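Section 4: Laying out your board

If you skipped Section 3, go back and do it, please. I know, I skip sections too. But the board needs to be flat and bare before you draw anything on it, and Section 3 is where I talk about getting it off its backing sheet without denting a corner (I have dented many corners).

So. You have your white Vurnden board on a table, you have your pencil, you have the long ruler from the kit, and you're itching to put things on it. Hold off for one more section. What we're doing now is drawing the grid, and then placing your first base, and both of those go so much better if you take an evening over them instead of squeezing them in before dinner.

A word on what the grid is for, as I get asked about this a lot. When you build a tabletop display, whether it's a little village or a plant stand arrangement or a shelf of painted figures, you're going to move things. You'll put the tall piece at the back, hate it, move it left, hate it more, and want it back where it was. With lines on the board you can put it back. Without lines you're guessing. I did my first three layouts without lines and I still can't tell you how the second one went together, which is a shame because it was the best of them.

What you need

The board, wiped down and dry
A pencil, fairly hard, sharpened (the one in the kit is fine)
The long ruler
A soft white eraser, never a pink one
A scrap of clean cloth
Low-tack tape
Your round bases, out of their bags

CAUTION: Don't use a ballpoint for the grid, even a light one. It bites into the surface, and then you have a groove that paint will find later. Marker is all right if you have a very light hand and a light gray one. Test it on the back of the board first and leave it overnight.

4.1 Drawing the first lines

1. Put the board down with the good side up. Both sides look the same to start with, so pick one and write a small "B" on the other.

2. Tape the two near corners to the table. Just a short piece on each. You want the board to stay put when you lean on the ruler.

3. Along the near edge, make a tick every 10 centimeters. Do the same along the far edge. Tiny ticks! You'll be rubbing some of these out.

4. Lay the ruler from the first near tick to the first far tick and draw the line in one go, with hardly any pressure. Let the weight of the pencil do it. If you can see the line easily from across the room it's too dark.

5. Carry on until all the ticks are joined up, then turn your chair (turning the board means retaping it) and do the other two edges the same way.

Now you have big squares. For a lot of people that's plenty, and if your pieces are large you can go straight to 4.3.

NOTE: Your grid will be a bit off. Mine always are. Gwion Harries, who built the long harbor layout in the Vokham showroom, has a grid on it with one row plainly narrower than the rest, and he has worked on that board happily for years. As long as the lines don't move, a wonky grid does the same job as a perfect one.

4.2 Closer lines where you need them

The big squares are good for finding your way around the board. They're no help at all when you're trying to set a small piece back on the exact spot it came from, so I like to add closer lines in the part of the board where the fussy work is going to happen.

1. Decide where the small stuff is going. For me that's usually the middle, toward the front, where my hands reach comfortably.

2. Split those squares in half one way, then in half the other way. If you need finer than that, go again, but only in the one direction you need. You'll end up with some squares and some rectangles, and that's fine, it makes each spot easier to recognize.

3. Leave the back of the board alone. You won't be placing anything tiny back there and the extra lines just muddle you.

4. Label a few lines in pencil right at the edge if you like. I used to letter one side and number the other. These days I don't bother, I just count squares from a corner under my breath.

CAUTION: The surface is soft. It feels a little like the top of a foam board, and it will take a dent from a ruler corner, a fingernail, or a dropped pair of scissors. Lift the ruler when you move it. Don't slide it. If you do get a dent, leave it be. Rubbing makes it wider.

4.3 Keeping it clean (within reason)

Pencil smears. Your wrist goes through a line you drew two minutes ago and you get a gray patch the width of your hand. You have a few choices here, and I've tried them all.

You can lay the cloth under your hand as you go, which works if you remember. You can start at the far edge and work toward yourself, which works better. Or you can do what Anouk Baert does and wear a thin cotton glove with the fingertips snipped off. She swears by it! I find my hand gets hot.

For smudges that are already there, dab with the white eraser, brush off the crumbs, and stop. You'll be tempted to go on until the board looks brand new. Please don't. The surface starts to go shiny where it's rubbed, and a shiny patch shows up far more under a lamp than a bit of gray ever did. A working board gets scuffs. It gets streaks of whatever color you had on your fingers. All of that disappears once your scenery goes on, and if you're using the board only for planning, it doesn't matter at all.

NOTE: No water, no kitchen spray, no baby wipes. I tried a baby wipe on a corner once and the corner has been a different white ever since.

4.4 Placing your first round base

Okay, the fun part. The round bases hold up anything tall (a tree, a lamp post, a sign), and the first one you put down decides where everything else goes, so it's worth a minute's thought.

1. Choose the base for your tallest piece. Leave the piece itself off for the moment.

2. Set it down toward the back of the board. Tall things at the back, short things at the front, otherwise you spend the whole project reaching over a tree.

3. Slide your stool back and look at it from where a visitor would stand. Then crouch and look at it from the height of the board. It'll seem further away from down there.

4. Nudge it until its rim touches a grid line on the near side. Touching a line is much easier to find again than sitting in the center of a square. I can't tell you how long it took me to work that out.

5. Make one very small pencil tick where the rim meets the line.

6. Take the base off, put it back on by the tick, and check that you like it just as much. If you do, leave it there and go have your coffee.

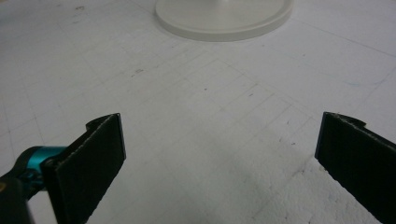 Base placement: far side of the board

Look at how much bare board lies in front of the round base. I like to leave it that way for as long as I can stand to. With only the base down, you can tell whether the spot is right before anything else starts arguing with it. The thin gray lines are about as dark as I'd ever want them, and the closely spaced ones toward the front give you those small rectangular cells I went on about in 4.2. There are some scuffs and smears too, and I wouldn't touch a single one.

The raised rim on the base is your friend. It gives you a clean curve to line up by, and it gives your fingertips something to find when you want to shift the whole thing without grabbing at whatever's standing on it.

CAUTION: Always move a loaded base by the rim. Pushing on the tall piece tips it, and a tipped base leaves a crescent-shaped dent in the board that you'll be looking at forever.

4.5 If something's bothering you

The base rocks. Run a finger under it. Eraser crumbs, nearly every time. If it's clean underneath, the board might be sitting on something, so peel up the tape and check the table.

The lines have vanished in one spot. You've leaned on them. Redraw from the ticks at the edges, and don't try to join up the two loose ends by eye.

The base doesn't line up with its tick anymore. Check whether you've turned it around. They look perfectly round but a few of mine aren't quite, so I put a dot on the underside of each one and keep the dot facing me.

You can't decide where it goes. Leave it overnight. Eftychia Papadakis left hers on the sideboard from the start of December until after the holidays, moved it one square over, and was delighted with it.

Once the first base is down and ticked, you can put the pencil away and bring out the tall piece that goes on it. Fitting it is in Section 5, and you'll want the small packet of pins for that, so have a hunt for it in the lid of the box.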